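Subject: Re: [grerkside-allotments] Leeks gone orange, anyone else?
Date: 20 January 2026

> Went up on Sunday and half my leeks have orange pustules all
> down the leaves. Is this rust, and do I need to pull the lot?
> Also has anyone grown Enari? Saw it in a catalogue and it
> says it stands well till spring. Ta, plot 55

Hello plot 55 and everyone,

Yes, that's rust, and I wouldn't pull a thing! I've had it three years out of the last six and we've eaten the leeks every time. It looks dreadful but it's mostly on the outer leaves, so strip those off, put them in the council bin and not on your heap (I know people argue about this, I'm just telling you what I do) and the white part is usually perfectly good. A proper cold spell tends to slow it down too, so fingers crossed for a frost.

What did you feed them with? Mine were worst the year I got carried away with the chicken pellets, all that soft green growth. Last year I gave them nothing after August and planted them further apart, nearly a foot, and there was hardly a speck by October. Might have been the weather of course.

Enari I did try, one short row next to the compost bays. Nice long shanks, a bit slow to get going, and they were still standing when I wanted the ground for potatoes. I've got half a packet left if you'd like it, I'll put it in the shed in the tin with the labels. My favourite is still the old Vaněk though, fat and stumpy and a devil to get the soil out of, but the flavour is miles better.
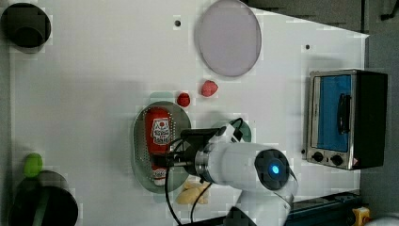

If you've got more than you can get through, slice them up, wash them twice and freeze them raw in bags. No need to blanch, they go straight into soup. Or do them halved in a hot oven with a bit of oil and mustard until the edges catch, lovely with a baked potato.

One other thing while I'm writing, the water is off at the bottom trough until the tap gets fixed, so you'll need to carry from the top one. And whoever has borrowed the long-handled fork from the shed, could I have it back before the weekend please? I've still got parsnips to get out.

See you up there,
Plot 3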